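2023-10-02
By the Ganero workshop desk

How to test whether a robot can clear your table

Can a machine tidy up after lunch yet? Sometimes, yes! And you can find out how far along yours is with one tabletop and an afternoon. We've been running this test since March, first as a side project called Asis, and I still get excited every time an arm goes in for a plate.

1. Set out a mixed table

Pick things that differ in shape. A ketchup bottle lying on a plate is a great start, as the arm has to treat them as two objects. Add a colander (rims and holes are hard on the software that picks a grip) and some toy fruit. 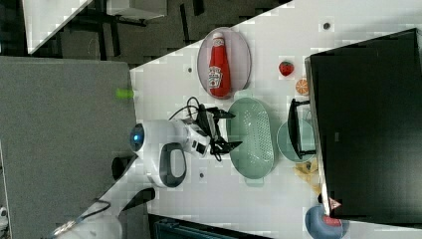
2. Write the chore as one plain sentence

"Put the bottle beside the plate" is plenty. Save "clear the table" for later – it hides a dozen smaller jobs, and you won't know which one went wrong.

3. Run it 15 times

Move things a little between runs. Our best score on the bottle so far is 43 good runs in a row, and then we turned the plate and it missed 4 straight. Log every miss with a short note: slipped, wrong object, gave up.

4. Add kitchen gear

Now bring in a toaster oven, a bowl with something in it, a pot. Bigger things block the easy paths, and a banana-shaped toy tucked partly under a colander is a lovely puzzle for any planner.
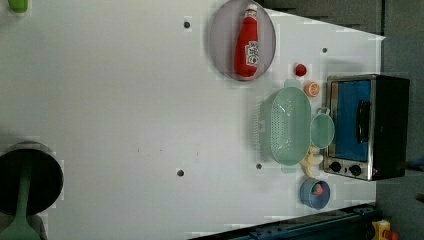

Peixoto wrote in to say that step 3 is too kind, and that anything under 356 runs tells you more about luck than about the robot. Fair point! Do more if you have the time, and keep the same sentence throughout.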